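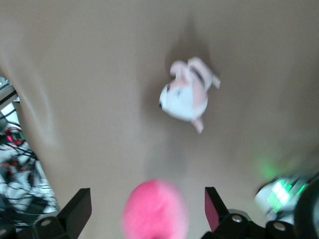 *Last updated: Mar 22, 2025*

**Plorwood issues revised care labeling for soft toys and nursery textiles**

DROLLBRIDGE. Plorwood has revised the care labels and washing instructions for its soft toy and nursery textile lines. The new labels apply to all 114 items in the current catalog. Items already sold are safe to use under their existing labels, and no product is being withdrawn.

The revision follows a wash durability study carried out at the Dogbe test laboratory in Drollbridge. The laboratory ran 893 wash cycles on samples drawn from regular production. Each sample was checked for seam strength, color transfer, change in pile height and movement of the filling. Samples were air dried flat between cycles and inspected under standard daylight lamps.

Seam strength stayed within the Plorwood product specification for all samples washed at 30 °C. At 40 °C, pile fabrics showed matting earlier than woven fabrics, and pale shades next to darker trim picked up slight color transfer. Tumble drying on high heat was the main cause of uneven filling. Spin speed had little effect on seams but did affect the time needed to dry the core of larger toys.

**Changes to the label**

- The maximum wash temperature for pile fabrics is lowered from 40 °C to 30 °C.
- Tumble drying is no longer advised for any stuffed item.
- A wash bag is advised for items with embroidered features.
- The label now carries the production batch code on the reverse side.
- Symbols are printed larger, and the text is set in plain English.

Label stock has also changed. The former satin tape is replaced by a softer woven tape from Trenier, sewn into the side seam at 2 points. In testing, the print on the new tape remained readable after 50 washes. The tape is supplied undyed with black print.

**Timing**

Production with the new labels has started. Retailers may continue to sell stock with the earlier labels until it runs out. From July, all shipments leaving the Drollbridge warehouse will carry the new version. Item numbers, barcodes and carton quantities are unchanged, so no update to ordering systems is required.

Printed care cards for store counters can be ordered with the regular monthly shipment. Retailers who print their own shelf cards should replace the washing symbols with the revised set, available as vector files from the Plorwood trade desk.

**About Plorwood**

Plorwood designs and makes soft toys, blankets and crib textiles. Its offices, cutting room and warehouse are in Drollbridge. Dogbe is an independent textile test laboratory.

Requests for the test summary should be sent to the Plorwood trade desk, with the item number and batch code where known.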